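Thin Go board won't lie flat on a printed desk mat, stones drift near the fold

Category: Board games, equipment and care
Posted December 28, 2020

kosumi_left

I have a thin Go board, the kind that is printed on a flexible sheet and shipped folded. The seller lists it as the Fallier travel board. It measures 38 cm on a side and has a smaller grid than the full 19 by 19. It is used on top of a large printed desk mat that covers the whole table. The mat stays where it is, so removing it is not an option.

There are two problems.

The first is the fold. The line left by shipping runs across the grid. I have had the board under books since November and the line is fainter, but it has not gone away. A stone placed on an intersection next to it sits at a slight tilt and can shift when another stone is put down nearby. The shift is small, but on a grid this tight it is enough to make it unclear which point the stone belongs to. Stones in the open part of the board, away from the line, stay where they are put.

The second is that the board itself moves. The desk mat has a smooth face and the underside of the board is also smooth. A push on one corner turns the whole board a few degrees. I play with the board set diagonally, one corner toward me, and by the end of a session the angle is never the one I started with. I have tried weighting the corners with the bowls, but then the bowls are in the way of the corner points.

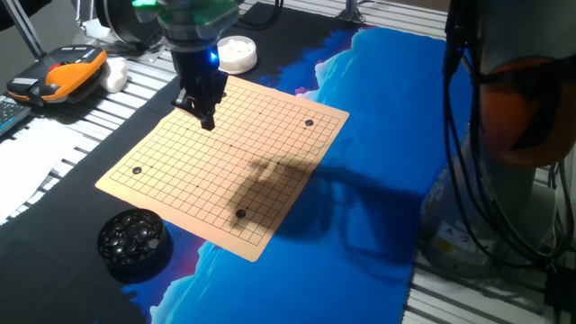
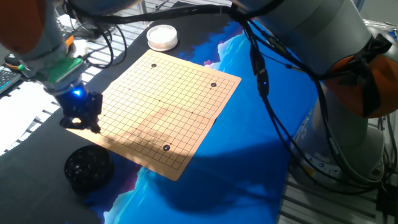
Board on the desk mat, three black stones down, black bowl at the lower left in both.

The stones are domed and glossy. A full set with its containers comes to 897 grams on a kitchen scale, and almost none of that is ever on the board at once, so the weight of the stones does not hold the sheet down early in a game.

What I would like to know:

Can a fold line in a printed sheet be removed completely without damaging the grid, and if so, how?

What can go between the board and the desk mat that stops the board from turning but leaves no residue on either one?

I do not want to glue the board to anything permanently unless there is no other way. I also do not want a wooden board at this time. The table is needed for other work and the board has to go away flat in a drawer 58 cm wide.

flatstock

The two problems can be handled separately, but one part will solve both, so read to the end before you buy anything.

Fold line. It depends on what the sheet is made of. If it is paper, the fibers along the fold are broken and no treatment restores them. You can reduce the ridge, and that is usually enough to keep the stones level. Lay the board face down on a clean sheet of plain paper. Put a second sheet over the back. Run the edge of a smooth plastic ruler along the fold with moderate pressure, from the center out to each end. Then put it under a flat board with weight on top for several days. Books alone are too uneven. Use a piece of shelving first and put the books on that.

If the sheet is a plastic or a coated fabric, low heat works better than pressure. Iron on the lowest setting, no steam, a cotton towel between the iron and the back of the board, a few seconds at a time. Let it cool under weight. Do not iron from the printed side. The grid lines on inexpensive boards are surface ink and will transfer to the towel. Test on a margin outside the grid first.

Do not wet a paper board. I have seen this recommended and the result is a board that is wavy all over instead of in one place. Storage matters too: if the room goes above 70 percent humidity for long periods, a paper board will curl again whatever you do.

Turning. Open-weave rubber shelf liner, cut a finger's width smaller than the board on every side so that it does not show. One caution — some liners contain plasticizers that mark printed mats after a few weeks of contact. Lift it after each session.

The part that solves both is a rigid backing. Get a sheet of mounting board or thin acrylic cut to 38 cm. Attach the Go board to it with removable photo corners, which hold the sheet only at its four tips and put no adhesive on it. Put the shelf liner under the backing. The sheet is then held flat across the fold, and the backing is stiff enough that pushing one corner does not lift another. It will fit in your drawer with 20 cm to spare.

reverse_tenuki

Mine was a Udik sheet, paper, same fold. I used clear tape along the back of the crease, Grindard brand. It worked for a month and then the tape shrank and pulled the crease tighter than it was before. Would not do it again.

For sliding I just put four small dots of poster putty under the corners. Fine on a bare table. I can't say what it does to a printed mat.

mokuhadzushi

I agree with the rigid backing, with two corrections.

Photo corners will cover the extreme tips of the sheet. On most thin boards there is a margin outside the grid wide enough for this, but measure it. If the margin is narrow, use a clear cover sheet the same size as the backing and clip the three layers together along two opposite edges. A cover sheet also makes the fold irrelevant to the stones, whatever the board is made of. The cost is glare. I see sun across the lower half of your board in the second picture, and under clear acrylic that will reflect straight back at whoever is sitting there. Use a matte cover or turn the table.

Also, thicker is better for the backing than it first seems. I started with 1 mm mounting board and it took a bow within a few weeks. The 3 mm piece I replaced it with has stayed flat. I had it cut at Doucet, a framing shop, and they sanded the edges for no extra charge.

On direct sun in general: it will fade the printing and it dries paper unevenly, so one half of the board shrinks slightly more than the other. That alone can bring a fold back up. Put the board in the drawer when it is not in use.

On placement — domed stones on a tight grid will always drift a little when a neighbor is pushed in beside them. Set the stone straight down onto the point. Do not slide it in from the side.

kosumi_left

Thank you. The margin is wide enough for photo corners, I measured it. I will start with a 3 mm backing and shelf liner, no cover sheet, and try the ruler on the fold first. The liner will come off the mat after each session.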